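23/04/2021
Notebook – kick timing, practice footage

Went back over the field goal footage from practice. Grivell had logged the snap-to-kick times by hand and they ran slow against mine, so I redid the whole set from the start. 23 attempts usable. Threw out 2 where the snap was high and the holder had to stand up for it.

Method is the same as in February: start on the first movement of the ball, stop on foot contact. Grivell was starting on the holder's hand signal, which explains most of the gap. I have written the start point at the top of the sheet so we stop arguing over it.

Voto's snaps are steady. The laces come round to the same place nearly every time and the holder hardly has to spin the ball. Drulov's are quicker but wander to the left, and the hold suffers. Two of his longest times came from the holder reaching across his body.
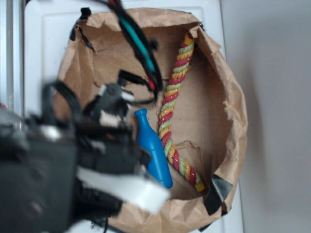

Vittoria Ruggiero: I would not read too much into Drulov's left drift yet. He was snapping from the left hash for most of that block and he lines up a little open there. Can you split the numbers by hash before anybody talks to him about his grip?

Fair point. Split them. The drift is smaller from the middle but still there, so I am leaving it in as a note for the coaches and marking it "check again". Need more reps from the right hash, we have hardly any.

Other things from the same session:

Kick height at the line. Still using the pole with tape marks as reference. Þórarinsdóttir's low misses all come after she shortens her last step. Her good ones clear the top mark easily. Poul Bisgaard wants her approach filmed from directly behind, which we have never done for her.

Frame rate. The sideline camera was set to 60 and the end zone one to 100. Converted both to seconds before comparing. Do not mix raw frame counts in the sheet again – I lost most of a morning to that.

Ball pressure. Not recorded before practice. Gauge was in the other bag. Pressure column left blank.

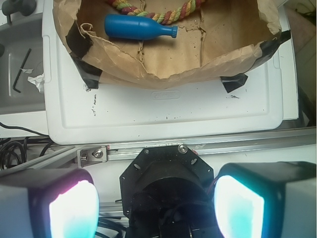 To do before next session

Put the gauge in with the tees.
Film Þórarinsdóttir from behind, full approach.
Right hash snaps for both snappers, same holder throughout.
Ask Grivell to retime a handful from my start point, without looking at my numbers first.
Send Poul the sheet once the hash column is filled in.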